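Sumgate > Lab Handbook > Working Near the Arms > FAQ

Hi, I'm Nele Hoekstra, and I look after the shared robot space. I get the same questions every April when new people start, so I typed up my answers!

Can I sit at the table while the arm is powered?

Yes, if you've done the 30-minute intro with Cor Verbruggen and the arm is in slow mode. Sit across from it, keep your face well back, and know where the stop button is before you pull your chair in (please press it once to see how it feels).

What about my hands?

This one I'm picky about. Say "hand in" out loud before you reach toward the fingers, and wait for the operator to say "okay." Keep your own fingers relaxed and never poke them into the gap by the thumb, even if the hand looks parked.

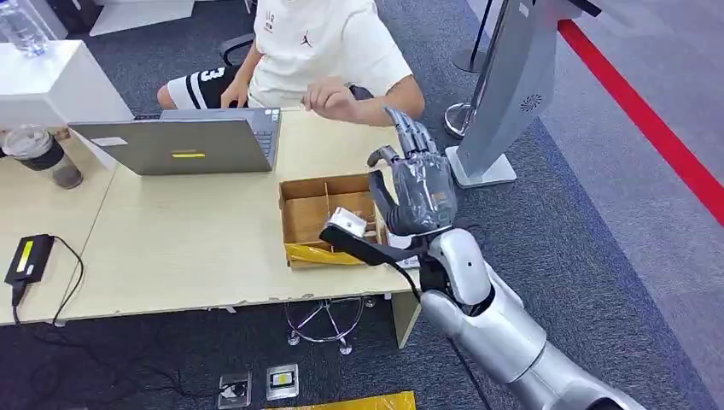
Across the table from the arm, one hand up near the robot's fingertips.

Can I bring my laptop and a coffee?

Laptop, sure! Drinks need a lid and go at the far end, away from the arm. Cords are what worry me more: run them off the side nobody walks past, and tape down anything that crosses the floor.

Do I have to log every session?

Yep, even the five-minute ones. Use form 558 in Dedix and put down who was operating and who was sitting in. If the arm touched someone when it wasn't supposed to, stop, tell Cor, and log it before you start up again.

Who do I call if the stop button doesn't work?

Pull the main plug, then call extension 13. Leave the arm off until one of us has looked at it.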